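Robot Cell Technician (part-time, evenings) – Groralow

Groralow is looking for a technician to look after one two-armed robot in our kitchen test room. The machine works at a sink and counter and handles ordinary tableware. It runs in the daytime with its own operators. Your job starts when they finish, and the cell should be ready for them the next morning.

The post is 14 hours a week, split over four evenings and a shorter check on Sunday. You would report to the lab manager and work alone most of the time, with an on-call engineer available by phone.

What the work involves

Each evening you power the arms down, lock out the supply and go over both sides from base to fingertip. Cables get the most attention. They run along the outside of the arms and have to follow every bend, so you check the slack, look for rubbing at the joints and replace ties that have gone stiff. Then you check the bolts on the arm segments against the torque sheet and mark any that have moved.

The grippers come next. The left and right are kept as separate units with separate logs, and parts are not swapped between them. Expect to clean the fingers, test the opening width, and change contact pads when the grip test falls below 70 percent of the reference value.

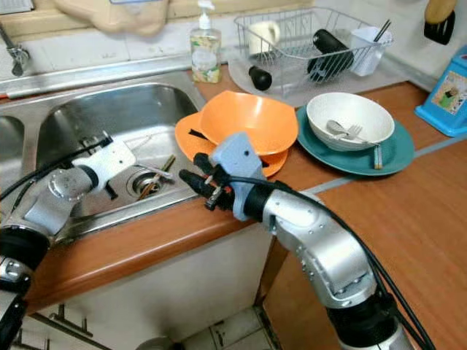
After that you put the counter back to its starting layout using the printed setup card. Dishes, bowls and utensils each have a listed position, and the operators depend on it. You also wipe down the work area and look for water near connectors. Any moisture inside a housing means the arm stays off until the engineer has cleared it.

Once a week you run the Sezer calibration routine, which takes 40 minutes and needs somebody at the stop button the whole time. The full service list has 126 items and is spread over the month. Faults go into Amlow, our ticket system, with the joint number and what you tried.

What we need from you

Experience with small electromechanical equipment – robots, packaging machines, lab instruments or similar. You should be able to read a wiring diagram, crimp a connector and use a multimeter. You need to be comfortable working from a written procedure and writing down what you did. Programming is not required, but you will use a command line to start tests and save logs.

Experience with Basta motor controllers is useful. We will train you if you have not used them.

How to apply

Send a resume and a short note on a machine you have maintained to the Groralow jobs desk. Tell us what tended to fail on it and how you dealt with it. Applications close at the end of March. Selected applicants will be asked to come in for a paid trial evening in the cell.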